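麻是怎么变成绳子和布的？
Uko 少儿知识页 · 植物与生活
2018年7月18日

你也许在新闻里听大人说过“大麻”这个词，也听他们说过，这是一种法律管得很严的植物。可是翻开历史书，又会读到古人种麻、穿麻布、用麻绳拉船。它们说的是同一种植物吗？

是同一个植物家族，但里面的品种差别很大。今天我们主要讲用来取纤维的那一种。有的地方叫它“火麻”，有的地方叫“汉麻”，种在大片农田里的常常叫“工业大麻”或“纤维麻”。

先认识这种植物

纤维麻是一年生植物，春天播种，当年就收，第二年要重新种。它的叶子像张开的手掌，由好几片细长的小叶组成，每片小叶的边上都有锯齿。茎是直的，中间常常是空的，外面包着一层皮。

在水和肥料都够的地里，它可以长到4米高，比教室的门高得多。农民会把种子撒得很密。种得密，每棵苗都要往上抢阳光，就长得又细又直，不太分叉。细而直的茎，取出来的纤维比较长，也比较整齐。

Drestulville 镇外有一块试验田，那里的纤维麻从播种到收割用了109天。别的地方天气不同，天数也会不一样。凉一点的地方长得慢，暖和的地方长得快。

麻有雄株和雌株。雄株开花，放出花粉，花粉随风飘到雌株上，雌株才会结籽。如果农民想要纤维，往往在开花前后就收；如果想要种子，就得等到种子成熟，那时茎已经变硬了，纤维也粗一些。

纤维藏在哪里

很多人以为整根麻秆都能做绳子，其实能用的长纤维在皮里。我们可以把麻茎想成一根吸管，吸管外面贴了一圈细线，再用胶水粘牢。那些细线就是纤维，叫“韧皮纤维”。植物靠它们站直，刮风的时候不容易折断。

里面硬硬的部分叫“麻骨”或“麻秆芯”。它很轻，能吸水，可以切碎了铺在马棚里，也可以和石灰混在一起做成墙体材料。

粘住纤维的“胶水”主要是一种叫果胶的东西。水果里也有果胶，熬果酱的时候，果酱会变稠，就有它的功劳。要拿到纤维，得先对付果胶。

第一步：沤麻

古人的办法叫“沤麻”。“沤”读作òu，意思是长时间泡在水里。人们把割下来的麻捆好，压进池塘或者小河里。水里的细菌会慢慢吃掉果胶，几天到十几天以后，皮和芯就松开了。沤麻的水很臭，颜色发黑，鱼也受不了，所以后来许多地方不准在河里沤麻。

另一种办法是把麻秆平铺在地里，让露水和雨水打湿它，由地里的真菌和细菌来分解果胶。这叫“露水沤麻”。它不用池塘，但是要等好几个星期，还要看天气。太干了，细菌和真菌不干活；太湿了，纤维自己也会烂掉。农民要把麻秆翻面，让上下两面沤得一样。

现在也有工厂用热水、酶或者机器来做这件事，时间短得多。

第二步：打麻和梳麻

沤好的麻要晒干。干了以后，里面的麻骨变得很脆。人们把麻秆放在木头架子上一下一下地压断，再用木刀刮，碎麻骨就掉下来，手里留下一把长长的纤维。

接着是梳麻。梳麻用的梳子不像我们梳头用的，它是一块板，上面竖着许多尖钉。工人抓住一束纤维，从钉子中间拉过去。短的、乱的纤维留在钉子上，长的、顺的纤维留在手里。短纤维可以用来塞木船的缝，或者做纸；长纤维拿去纺线。

Coste 的乡村陈列室里有2把老式的梳麻板，钉子一把稀，一把密。先用稀的，再用密的，和我们梳打结的头发时先用粗齿梳是一个道理。

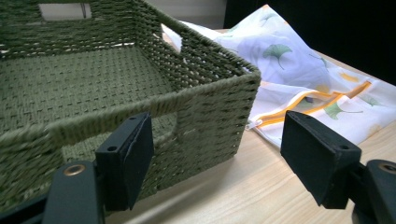
绳子结实，靠的是“扭”。一根麻纤维用手就能扯断，可是把许多根纤维放在一起扭，它们会互相挤紧，想滑也滑不开。你越用力拉，它们挤得越紧。扭成的细条叫“纱”，几股纱再扭到一起，就成了绳。生活里很多东西都用得上绳，比如一只橄榄绿色的长方形编织篮，篮口前边缠着一圈粗粗的、扭过的绳子，里面的篮壁也是一排一排编出来的。绳子可以用很多材料来做，麻、棉、黄麻、剑麻、纸和塑料都行，光看样子常常分不出来，要看标签才知道。

还有一个秘密：扭的方向。如果每一股纱都向右扭，几股合起来时就要向左扭。纱想往回转，绳子也想往回转，两边的力气正好顶住，绳子就不会自己散开。如果两次都朝同一个方向扭，一松手，它就会打卷、打结，很难用。

自己试一试

准备两条一样长的棉线，一个同学帮忙。

1. 把两条线的一头系在一起，让同学捏住。
2. 你拿着另外两个头，左右手各一个。
3. 两只手都向右捻，一直捻到线变得紧紧的。
4. 保持拉紧，把两条线靠在一起，再一起向左捻。
5. 捻完以后打一个结，慢慢松手。

看一看，它散开了吗？再做一次，这次两步都向右捻，比一比有什么不同。注意不要把线缠在手指上用力拉，也不要套在脖子上。

从前的大绳有多长

帆船时代，船上到处都要用绳：升帆要用，抛锚要用，把船拴在码头也要用。麻绳是那时常用的一种。船用的绳子很长，中间又最好不要有接头，所以做绳子的房子也盖得很长，像一条走廊。工人把纤维围在腰上，一边往后退一边放出纤维，另一头有人转轮子，把纤维扭成纱。

Prandow 制绳坊的长廊有200米。从这头走到那头，再走回来，就是学校操场一圈的长度。工人每天要在里面来回走很多趟，而且有一半的路是倒着走的。

麻绳怕潮，湿着收起来会发霉、腐烂。水手就给它涂上焦油。涂过焦油的绳子颜色很深，气味很重，摸了手会黏。后来有了尼龙这类材料，船上的麻绳就少了。

从纱到布

要做布，纱得纺得又细又匀。纺好的纱上了织布机，竖着拉紧的叫经线，横着穿来穿去的叫纬线。经线一上一下交替，纬线从中间穿过，一根压一根，布就织成了。你拿放大镜看自己的衣服，有些衣服能看到小小的方格，那就是经线和纬线。T恤上看到的多半是一个套一个的小圈，那是针织布，做法不一样。

刚织好的麻布比较硬，颜色是灰黄的或者带一点绿。人们会把它放进水里煮、捶打，再铺在草地上晒，布就会变软、变白。洗的次数多了，它还会更软一些。

麻布吸汗，干得也快，夏天穿着凉快。它的缺点是容易起皱，叠一叠、坐一坐就有折痕。棉布也会皱，只是棉纤维更软，更有弹性一点。布会不会皱，要看纤维、织法，还要看有没有经过特别的处理。

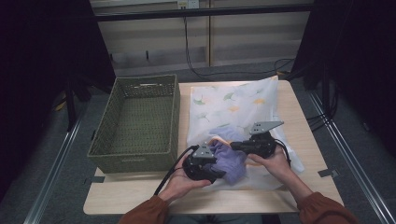

桌上一块揉皱的淡紫色布。

布上的颜色从哪里来

麻布不染色就是本来的颜色。想要别的颜色，就要用染料。从前的染料大多来自植物、虫子和矿物，比如蓝草可以染蓝，茜草的根可以染红。先染蓝再染红，可以得到紫色。现在大部分布料用的是人工合成的染料，颜色多，也不容易掉。

麻纤维不像羊毛那样容易上色，所以染之前要洗得很干净，把剩下的果胶和蜡去掉。有时还要先泡一种帮助固定颜色的水，叫“媒染剂”。

麻还可以做什么

做纸。中国很早就有麻纸，人们把旧麻布、破渔网和绳头剪碎，泡软，捣成浆，再用细帘子捞起来，晾干就是一张纸。这样，穿旧的衣服也不会浪费。

做食物。麻籽就是火麻仁的来源，小小的，灰褐色，外面有一层硬壳。它可以榨油，也可以喂鸟。有的地方用它煮汤。

做零件。把麻纤维压成板，能做汽车门里面的衬板。这种板比较轻。

盖房子。前面说过的麻骨和石灰混合以后，可以填在木头框架中间，做成保温的墙。它自己撑不住屋顶，所以还是需要框架。

为什么种麻要申请

这一段请认真读。

大麻这个植物家族里，有些品种含有较多的一种成分，叫四氢大麻酚，英文缩写是THC。它会影响人的大脑，让人反应变慢，记不住事情，分不清时间。小孩和青少年的大脑还在发育，更容易受到伤害。许多国家把含THC较多的大麻当作毒品来管，也有些国家的规定不一样，允许成年人使用或者允许医生开药。在中国，吸食和贩卖大麻都是违法的。

纤维麻是专门选育出来的，THC很少，不过叶子的样子和别的品种很像，光用眼睛看分不清。所以在许多地方，农民种纤维麻以前要办手续，用规定的种子，检查的人会到地里取样，送去化验。化验不合格，那块地里的麻就可能要全部销毁。

如果你在野外看到像手掌一样的叶子，不要采，也不要带回家。还有很多别的植物也有手掌形的叶子，比如某些枫树，可以拍下来问老师或者家长。如果有人给你来历不明的糖果、饼干或者电子烟，不要吃，也不要吸，马上告诉你信任的大人。

大家常问的几个问题

亚麻和大麻是一样的吗？
不一样。亚麻是另一种植物，个子矮，常见的开蓝色小花。它的纤维也在皮里，取纤维的办法和纤维麻很像。商店里写着“麻”的衣服，很多是亚麻或者苎麻，要看标签上的成分。

做凉拌菜用的芝麻呢？
芝麻名字里有“麻”，可是和大麻没有亲戚关系，我们吃的是它的种子，不拿它做绳子。

穿麻布衣服会影响大脑吗？
不会。衣服用的是茎皮里的纤维，经过沤、洗、煮，穿在身上不会有这种作用。

麻绳能用多久？
看用在哪里。放在干燥的屋里，可以用很多年。埋在湿土里，细菌会把它吃掉，菜农用麻绳绑番茄，到了秋天连藤带绳一起堆肥就行。

词语小本子

韧皮：植物茎外层里有长纤维的部分。
沤：长时间泡着，让它变软或分解。
麻骨：去掉皮以后剩下的硬芯。
经线：织布机上竖着拉紧的线。
纬线：横着穿过去的线。
媒染剂：帮助颜色留在布上的东西。

下一篇在8月更新，讲棉花：它的纤维长在果实里，取出来的办法和麻完全不同。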